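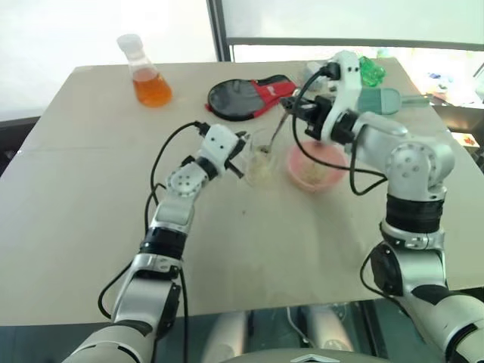 Right arm on the spoon, left arm standing by at the glass cup.

I promised a post about the scooping task and I meant it to be a victory lap, but the fault we hit on Notirness is so much more interesting! The task is easy to say: two arms, a spoon, a pink bowl of grains, a glass cup. Scoop from the bowl, tip into the cup, repeat until I get bored (I don't get bored).

For most of July it ran beautifully. Then the spoon began to rotate in the grip. Only a little, a few degrees per scoop, but by the fifth or sixth trip the bowl of the spoon was tilted over and the arm was happily pouring grains onto the table. No alarm, no error code. The log said "grasp OK" right up to the moment the spoon rapped the rim of the glass, and that's when I hit the stop.

I love a fault like this. I went back through 200 scoops from the Vonden logs and found the slip in 7 of them, always on the right arm.

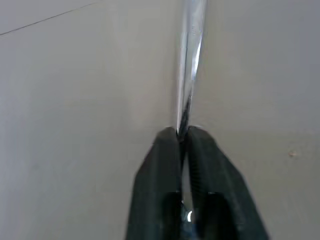
Wrist view of the pinch, right at the fingertips.

Look how little finger there is on that metal! A spoon handle is slick and narrow, and a grip at the very tips lets it pivot like a seesaw. Our grasp check (borrowed from my old Mirard project) only asks whether the fingers stopped before closing fully. A spoon that has spun sideways passes that every time.

I first blamed the force setting and turned it up, and all I got was a faster slip. The grip height turned out to matter far more. Three millimeters deeper and the handle sits against more of the finger, with something to brace on.

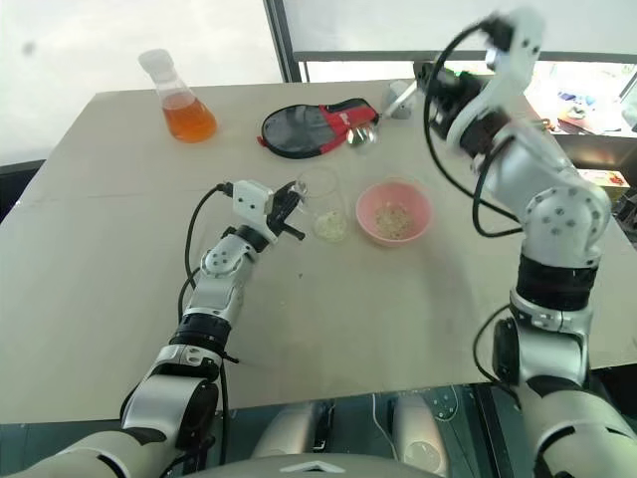 What I changed

Deeper grasp, slower approach to the cup, and a wrist camera check of the handle angle before every pour. If the angle is off by more than 3 degrees, the arm puts the spoon down and picks it up again. The left arm also has to hold still while the right one is pouring, which should have been a rule from day one with glass on the table.

Next up is the same test with the Partanen fingertips, if they ever ship.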